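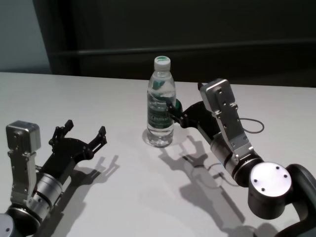
Posted by the Club Secretary, 5 September 2026
Print this page | E-mail this page

Senthorpe Garden Club – Minutes of the September Meeting

I took these by hand and typed them up the same night, so if I've left out something you said, catch me before October and I'll add it. We started at 10, or a little after, once the people circling for parking had given up and used the church lot.

Minutes of the last meeting. Read and approved with one correction. I had written that the plant sale raised money for "the bulbs," and it was for the bulb planting AND the new hoses. Fixed now. Sorry to the hose people!

Money. We have $887 in the checking account. Out of that we still owe $157 to Perkano for the mulch, and the bill has come twice now, so I think they would like us to pay it. Motion to pay it, seconded, passed. Someone asked if we got the full load, and the answer was yes, it's just that it settles. There was some back and forth about whether it settles that much. We moved on.

Dues stay at $5 for the coming year. I know a few of you want to raise them and I did write down your reasons (postage, mainly, plus the speaker gifts), but the vote was to leave them alone and look again in the spring. If you haven't paid for this year, please do. The envelope lives in the kitchen drawer with the tape.

The triangle bed on Nel Street. Most of the meeting went on this, as usual. The phlox had mildew again from top to bottom, and two members said pull it all and be done. Others said cut it to the ground this fall, clean up every leaf, and thin it so the air can get through. I spoke up for the phlox, I admit, because it's the only thing in that bed anybody walking by ever mentions to me. We ended up with a compromise: the back half stays and gets thinned, and the front half comes out and goes to asters and a low sedum. The asters would be divisions from members' yards, so no cost. If you have a purple one that doesn't flop, please bring a piece in a pot with its name on it. We have enough mystery asters.

The city says we can keep using the hydrant key for that bed through the end of October. After that it goes back. Please, please put it back on its hook when you finish. It spent most of August in the trunk of a car.

Watering rota. August was dry and the rota had holes in it, two of them right in the worst week. Nothing died except the new hydrangea by the library steps, and opinions differ on whether it was ever going to live. For next summer we'll try pairs, so when one person is away the other one covers without six phone calls. I'll bring the sign-up sheet in spring. Also, the soaker hose at the library leaks at the coupling. A washer has been promised.

Fall bulbs. The order is in – mostly daffodils, some grape hyacinths, and no tulips this time. I heard groaning about the tulips. The deer ate every single one last April and we talked about that at length in May, so I'm not going to write it all out again. The bulbs will be handed out at the October meeting. Bring a bag or a box, and gloves if you're staying on to plant. We will do the library steps first and then Nel Street if there's daylight and goodwill left.

The Prendolstead trip. A good many hands went up for this one! The gardens at Prendolstead have offered us a guided walk in October, with the dahlias if frost holds off and the seed house either way. We'd carpool. There is a bit of a hill between the parking and the gate, and they have a cart for anybody who would like a ride up, but you have to ask ahead of time. Tell me if you want it and I'll pass it along. Lunch is bring your own. They do have a tea room, but it's small and we'd swamp it.

A question came up about whether spouses can come. Yes, and friends too.

Seed swap. We agreed to do it again in winter, same as before, with one change. Everything has to be in a labeled packet or envelope with the year on it. Last time I took home what I was told was a climbing bean and grew a very healthy squash – it went over the fence and halfway up the neighbor's grill. Start saving now, while the pods are dry. Zinnias, marigolds, dill and poppies are all easy, and we never have enough dill.

The tool shed. The lock sticks. Graphite was suggested, then a new lock, then leaving it unlocked, and that last one was voted down fast. We'll try graphite first. The loppers are dull and will go out for sharpening with the pruners, so if you have any of the club's pruners at home, bring them next time. The good wheelbarrow has a flat.

Any other business. Poison ivy has been spotted along the back fence, on the compost side. Don't pull it bare-handed and don't put it in the compost. Next, the newsletter: it needs short pieces, and half a page on what did well for you this summer would be plenty. I also have a blue casserole dish left over from the July potluck, with a lid that may or may not belong to it. It's on my porch.

The meeting closed just before noon, and several of us went over and looked at the phlox.

Next meeting in October, same room, same time. Bring bulb bags, pruners, asters.

Filed under: Club Business, Minutes

Recent items
Minutes of the August Meeting
What to Do With All Those Tomatoes
Plant Sale Thank-Yous
Dividing Daylilies, Step by Step
Watering Rota (old version)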